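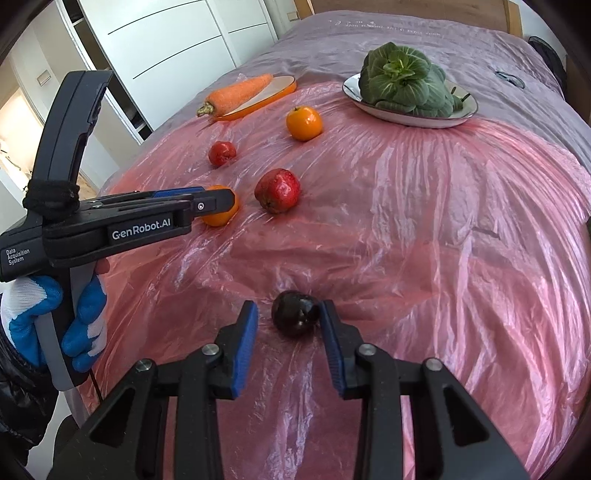 Informe de seguimiento del proyecto Kurno
Periodo: mayo
Fecha de entrega: 14 de junio de 2024
Preparado por: Urmila Bajpai
Para: Efthymia Karras, programa Lã

1. Estado general

El proyecto estudia si una máquina puede encargarse de tareas domésticas corrientes en una vivienda habitada. En este periodo nos hemos limitado a una sola tarea, separar frutas y verduras y pasarlas a una bandeja. Al cierre de mayo el archivo contiene 1.643 demostraciones revisadas, todas hechas por personas con pinzas de mano. La parte autónoma va por detrás de lo previsto.

2. Recogida de demostraciones

Markos Vasilakis coordinó las sesiones. Trabajamos en dormitorios además de cocinas porque la superficie blanda, con arrugas, plantea problemas que una encimera no plantea. Cada sesión dura 40 minutos y las piezas se recolocan entre una serie y la siguiente.
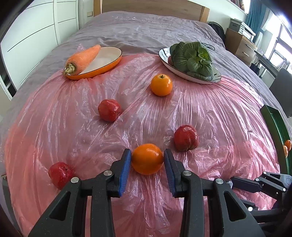 Agarre de una naranja sobre plástico rosa. Detrás, la zanahoria y el bok choy en sus fuentes.

Las piezas redondas y firmes son las que menos repeticiones exigen. Las verduras de hoja siguen siendo difíciles: el operador decide por dónde cogerlas mirando el tallo, y ese criterio cambia de una persona a otra. Evdokia Kokkinos ha redactado una pauta común que se aplicará desde la próxima tanda.

3. Trabajo con dos pinzas

El uso simultáneo de las dos manos se incorporó a mitad del periodo.
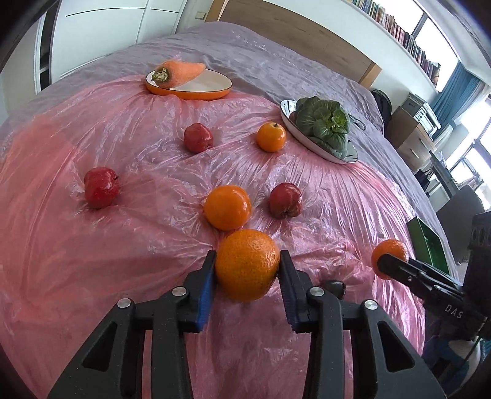
Los operadores tardaron 3 sesiones en coordinar ambas manos sin estorbarse. La revisión de estos registros lleva más tiempo, pues hay que marcar por separado el inicio y el final de cada agarre. Gearóid Fitzgerald ha pedido una persona más para esta labor.

4. Pruebas autónomas

Se hicieron en el local de Lotlow, con el brazo Itham y mesa rígida. El brazo coloca naranjas y manzanas en la bandeja de forma aceptable si están separadas entre sí. Falla cuando dos piezas se tocan y cuando el plástico se levanta con la fruta. Con el bok choy no hemos obtenido ningún resultado que podamos presentar. Todavía no se ha probado sobre una cama. 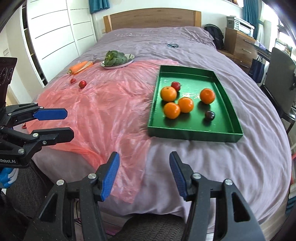 A la pregunta que figura en la convocatoria, si la máquina puede sustituir a una persona en esta tarea, la respuesta por ahora es no. Puede hacer una parte, con supervisión y más despacio.

5. Presupuesto y próximos pasos

El gasto se ajusta a lo aprobado, salvo la partida de revisión, que se agotará antes de tiempo. Solicitamos trasladar a ella el remanente de desplazamientos. Para el siguiente periodo están previstas 4 viviendas nuevas y la primera prueba del brazo sobre superficie blanda. El desglose de gastos se envía en documento aparte.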